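Darker Bedrooms for Night Workers
Progress report to the Nigam Fund
Prepared by Ghazala Chaudhry, Bolulbridge Night Workers' Project
Period covered: spring through the end of August

Where we are

Your letter asked for a plain account of whether the money is doing what the proposal said it would. My short answer is that the curtains are getting made and hung, that people mostly like them, and that I do not yet believe our own numbers on sleep. The rest of this report explains why.

You will remember the claim in the proposal. People who work nights at the Dilell bakery and at the hospital laundry come home to bedrooms full of daylight, they sleep badly, and a cheap dark curtain, cut to fit and properly hung, would give them more sleep. I did not write that proposal, but I signed it, and at the time it seemed close to common sense. I am less sure of it now. Light is clearly a problem in some of these homes. In a good many others it comes well behind noise, heat, children getting back from school, and second jobs.

So far 28 households have signed up and 12 have curtains on the wall. The plan had all of them finished by now. Part of the delay was the supplier, who sent a first roll so stiff that it would not hang straight and took a month to replace it. The larger part was us. We assumed that people who had asked for a curtain would be easy to visit. They sleep when we work, and they were patient about it for longer than I would have been. We now make fitting visits at 4:30 in the afternoon, and that has helped more than anything else we tried.

The sleep diaries

Each household was asked to keep a diary for two weeks before the curtain went up and two weeks after. We used Bamura, the phone diary recommended at the spring meeting. I was doubtful about it then and I have not come around. It asks for a sleep score on waking, and it treats anything before noon as a nap unless you go three screens deep and change the setting. Several people did not know that. Their best sleep of the week is sitting in the records as a nap, and I can't tell from the export which entries were affected.

Of the diaries that are usable, most show a longer sleep after fitting. I would ask you not to quote that anywhere. The "before" weeks fell in the hottest part of the summer and the "after" weeks did not. We had no group without curtains to compare against. And the people filling in the diary had just been given something for free by a pleasant person who would be back to ask how it was going. I know what I would write in those circumstances.

We have gone over to paper for the remaining homes: one sheet, time to bed, time up, what woke you. The last question has already been the most useful thing we have. "Sun" comes up. So do "trash truck," "phone," "too hot," and, from one man, "my brother" on six days out of seven.

Making and fitting 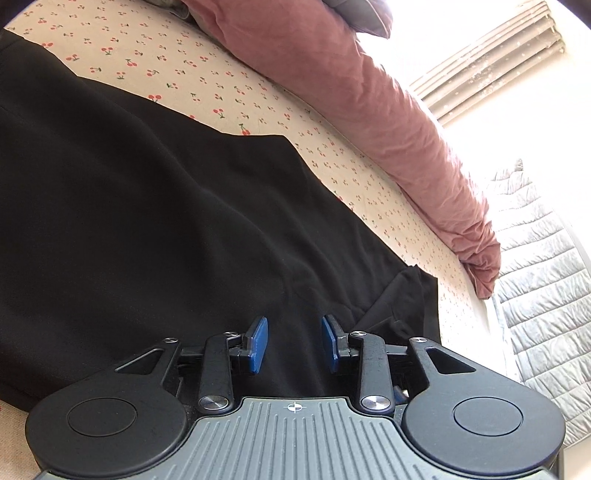
The sewing side has gone better than I expected, though it costs more in hours than the budget allowed. We planned to do the cutting at the community room on Mill Street, and the room was free far less often than we were told it would be, so a good share of the measuring and marking has moved into people's homes. Few of the apartments have a table that is any use for it. A big piece of black cloth spread across a bed is about the best cutting surface most homes can offer, and it works well enough if you keep the pins counted and put a board under the scissors. Hems are still done back at the room on the machine. People who want to do their own are shown how, and four have.

The proposal made quite a lot of the skills people would pick up along the way. I would go easy on that. The four who hemmed their own curtains could already sew. Everyone else, sensibly, wanted the thing finished so they could go to bed.

Fitting has taught us that the cloth matters less than the edges. A good dark curtain with a two-inch gap at the side lets in a stripe of light that moves across the pillow through the morning, and two households told us that was worse than what they had before. We now run the cloth well past the window on both sides and fix it to the wall with hook tape. Renters worry about the paint, with reason. One landlord has refused permission outright, and another wants it in writing that the tape will come off clean. I have not signed that. I don't know that it will.

Heat is the other problem. A sealed window on a south wall in August makes a very dark and very hot room. Two people have taken their curtain down in the daytime and put it back for the weekend, when they sleep at night and don't need it. I count those homes among the 12, because the curtains were fitted, but you should know that "fitted" and "used" are separate things in this report.

Money

Cloth, tape and rails have come to $4,000, which is on budget. Travel and fitting hours are over by around $1,000, for the reasons given above. We have spent nothing from the publicity line and I would like your agreement to move it across to cover the gap. I can't see what we would publicize at this stage.

The Dilell bakery offered to put in some money of its own, in return for a mention in its staff newsletter as a partner. I have asked them to wait. The same bakery changed its shift pattern in June with very little warning, and several of our households lost more sleep over that than a curtain could give back. I would take their money more happily if the rota were posted two weeks ahead. I have told them so, and have had a polite reply.

What we plan next

The remaining homes should be done before the clocks change. We will offer a fan to anyone with a south-facing bedroom, if you agree to the change in the budget. Paper diaries will continue, with a third period in winter when heat is out of the picture. I have also asked the hospital laundry whether some of its night staff would keep the same sheet without getting a curtain, so that we have something to compare with. They have said yes in principle.

On extending the project to the apartments across the river, the board at Bolulbridge is keen and I am not, yet. I would rather see the winter sheets first. Please let me know about the publicity line when you can, as the fitting invoices are due at the end of next month.

Ghazala Chaudhry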